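HSK 454 – Textile Care and Handling
Week 3 handout: folding, hanging, and how dark cloth behaves
Instructor: Hường Vương
2026-04-20

Read before lab. Bring one dark garment or throw from home, clean please. If you forget, there is a bin of spares but they are all pilly.

Left over from last time
Grain. Warp runs the length of the cloth, weft goes across. Bias is the diagonal and it stretches. Several of you mixed up bias and "crooked" on the quiz. A crooked edge is a cutting problem. Bias is a direction in the cloth itself and it's there even in a perfectly cut square.
Quiz 2 corrections due by the end of lab. Write the right answer AND one sentence on why.

Drape
Drape = how cloth falls under its own weight. Depends on fiber, yarn, how tight the weave or knit is, finish, and weight.
Weight is given in grams per square meter. Our heavy blanket cloth is 400, the lining is 50. Hold one in each hand and you will feel it right away. Heavy does not always mean stiff – the 400 falls in big soft folds, the lining makes lots of tiny ones and slides off the table.
Nap (brushed surface) adds bulk. Bulky cloth makes rounder folds and it hides a bad fold line. Hard smooth cloth shows everything.

Words to use in lab write-ups
Fold – cloth turned over on itself, any size
Crease – a sharp line, pressed or slept on
Pleat – a fold gathered or set at one point and let go below or above
Pinch point – wherever the cloth is held
Fall – everything hanging or spreading from the pinch point
Please stop writing "wrinkle" for all five. Wrinkle is fine for the small random stuff, nothing else.

Picking up from a pile
Most folding trouble starts here. People grab the middle, lift, and then go hunting for a corner.
Find an edge first. Run your fingers along it until you hit a corner. Hold it. Run along the next edge to the second corner. Then lift.
If you can't find an edge, pinch a small amount anywhere and lift slowly, the lowest hanging point is often a corner. Take that one, let go of the first, lift again. Works on towels and throws, does not work so well on sleeves.
A small pinch gives you one narrow pleat and long folds running away from it. A fistful gives you a lump. You can't read a lump.

Dark cloth
Black, navy, charcoal, deep brown. Harder to fold than light cloth for a dumb reason – you can't see the folds. On white cotton each fold has a shadow. On navy the shadow and the cloth are nearly the same color, so all you get is a thin pale line on top of the ridge.
So: read the ridges. Look for the lighter gray-blue lines and follow them with your eyes down to where the cloth is held.
Work on a light surface. White table, white sheet over the table, whatever. The outer edge will stand out even if nothing inside it does.
Light from one side if you can. The lamp on the Orkater benches swings, use it. Overhead light flattens everything.
Fuzzy cloth is worse than smooth since the nap eats the light. Put a flat hand on it and feel for the layers insted.
Check navy against black by a window before you sort. Half of the "pair" problems in the Torau sock exercise in February were navy with black.

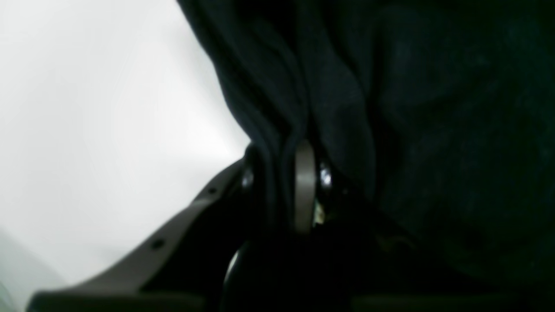 Fig. 1. Very dark blue cloth, held at a pinch. Ridges show faintly on the left half, the right half stays dark. Note how sharp the outer edge is against the pale background.

For Fig. 1 write down: direction of the main folds, where they gather, which side you could work from. Two or three lines is plenty.

Folding a dark throw, bench method
Lint roll the table first. Everything shows on navy.
Lay it out, nap down. Smooth from the center to the edges with the flat of the hand, not fingertips.
Corners to corners along the long side. Run a thumb down the edge to check there's one layer on top and one below.
Fold again the same way, then in 3 across.
Turn it so the folded edge faces out on the shelf.
No hard pressing on napped cloth. It flattens the pile and you get a shiny line, and on dark colors the shine may never come out.

Storage
Loose stack, heavy on the bottom. No direct sun, dark dyes fade along the folded edge first. Refold on a different line every so often.
Cù boxes are for the knits only. Do not put blankets in them, the lids crack.

For next week
Zoltovix reader, the section on finishes. Skip the part on flame treatment, we'll do it later.
Lab write-up on your own dark garment: fiber if the label says, surface, how it falls from one pinch, how it falls from two. Sketch both. Sketches can be ugly but label teh pinch points.
Office hours same as before, door open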